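Flestumura Singles Notes

Short write-ups of new pop and indie singles, with the release details attached 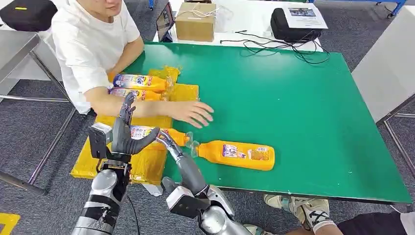 Orange-and-yellow bottles lying on a green table.

Version 2
Last updated: Thursday, October 19, 2023

Summary

Flestumura Singles Notes is a text collection of 863 short write-ups covering 600 singles. Each one was written for the new music page of Flestumura, a small online music magazine, in the week the single came out or the week after. A typical write-up runs to a paragraph or two. It gives the title of the song, says something about how it sounds, and often mentions an upcoming album or tour.

There are more write-ups than singles. Some songs were covered once when they were announced and again when the video arrived, and a few were picked up a third time for a remix or an acoustic version. All of these are kept as separate rows and share a single_id.

The collection is in English. Most of the writing uses Canadian spelling, though the early rows are mixed.

What's in the download

notes.csv – the main table, one row per write-up
singles.csv – one row per single, joined to the main table on single_id
tags.txt – the full list of genre and mood tags, one per line
changes.txt – the change log, also copied at the end of this page
licence.txt – terms of use

All files are UTF-8. Curly quotes and accented letters in titles have been left as the writers typed them. Line breaks inside a write-up are stored as a single space.

Fields in notes.csv

The main table has 12 columns.

note_id: a number unique to the write-up. Numbers are not in date order.
single_id: links to singles.csv.
headline: the headline as published, including any capitals.
body: the text of the write-up.
post_type: one of announcement, release, video, remix, live, other.
posted: the day the write-up went up, as year-month-day.
genre_tags: from tags.txt, separated by semicolons.
mood_tags: from tags.txt, separated by semicolons. Often empty.
quotes_lyrics: yes or no.
mentions_tour: yes or no.
edited: yes if the write-up was changed after publication.
source_batch: inura, kao or desk. See the next section.

Fields in singles.csv

single_id, title, act_type (solo, duo, group, collaboration), release_date, running_time, parent_album, label_type (major, independent, self-released, unknown).

Act names are in the headlines and bodies but do not have their own column. We had one in the first version and the spelling of names differed so much between posts that it caused more trouble than it saved. If you need act names, pull them from the headline. In most rows the name comes first.

Where the text came from

The magazine has moved between publishing systems. The write-ups come from three batches.

inura – posts exported from Inura, the first system the magazine used. These are the oldest. Headlines were limited in length, so some end oddly, and the posted date is the date of the last save. For posts marked edited, the real date may be earlier.

kao – posts exported from Kao, which replaced it. Kao kept proper publication dates and tags, and this batch needed the least work.

desk – write-ups found in the shared editing folder and matched by hand to pages that had gone missing. Some of these are drafts. Where a draft and a published text both survived, only the published text is included.

The export and clean-up were done with Tridetti, an in-house set of scripts. Tridetti removes embedded players, share buttons, related-story links and tracking codes. It does not correct spelling or grammar, and it does not touch punctuation in song titles. Titles in all lower case or all capitals are there because the act wrote them that way, or because the writer thought so.

Tagging

Genre tags were chosen by the writer at the time of posting. Mood tags were added later by two readers working separately, who then compared their choices and settled any difference by talking it over. Only the settled tags are in the files. The separate choices were not kept, so agreement between the readers can't be worked out from this release.

The readers tagged the writing and did not listen to the songs while doing it. A write-up that calls a slow ballad "a party" will carry the party tag. Please keep this in mind before using mood_tags as a description of the music.

The tag "anthem" was dropped in this version. It had been applied to almost everything with a chorus.

Lyrics

Many write-ups quote a line or two of a song. The lyrics belong to the people who wrote and published them, and our licence does not cover them. To leave those rows out, filter on quotes_lyrics. The column was filled in by a script that looks for long passages in quotation marks, then checked by hand. Short phrases of three words or fewer are counted as no.

Quoted lyrics were usually typed by ear from an advance stream. Some are wrong. We have not fixed them.

Suggested uses

The collection was put together for people studying how music news is written – openings, stock phrases, how much of a piece is borrowed from the press release. It should also suit headline generation, tagging experiments and classroom exercises in text cleaning.

It is a poor fit for ranking acts, judging the quality of songs or tracing chart history. There is no sales or streaming data in any of the files. The magazine covered what its writers liked or were sent, and write-ups are friendly in tone nearly all the way through. A sentiment model trained on this text alone will have seen very little that is negative.

Known problems

Release dates in singles.csv are local to the act's home country where we could find one, and otherwise follow the magazine's own calendar. A single that came out at midnight in Australia may be a day off.

December is thin. The magazine stopped regular posting over the holidays each year and ran lists instead, and the lists are not included.

running_time is blank for any single that was announced but had not been released when the write-up was posted. We did not go back to fill these in.

Some headlines in the inura batch have a double space after a comma.

Collaborations are sometimes listed under the guest. Check act_type before grouping anything by name.

parent_album holds whatever the writer knew at the time. Albums get renamed, and a number of entries say only "forthcoming".

Licence and citation

The magazine's own text, the tags and the tables may be used and shared for non-commercial purposes with credit. Song titles, act names and quoted lyrics are outside the licence.

Please cite as: Flestumura Singles Notes, version 2.

Reporting errors

Open an issue on the project page and give the note_id. If the error is in a date, a link to something that shows the right date is a big help. Takedown requests from rights holders go through the same page and are dealt with first.

Changes

Version 2
Added the desk batch.
Added mentions_tour and edited.
Removed the act name column.
Removed the "anthem" tag.
Merged "synthpop" and "synth-pop".
Fixed a fault that cut headlines at the first question mark.

Version 1
First release, with the inura and kao batches only.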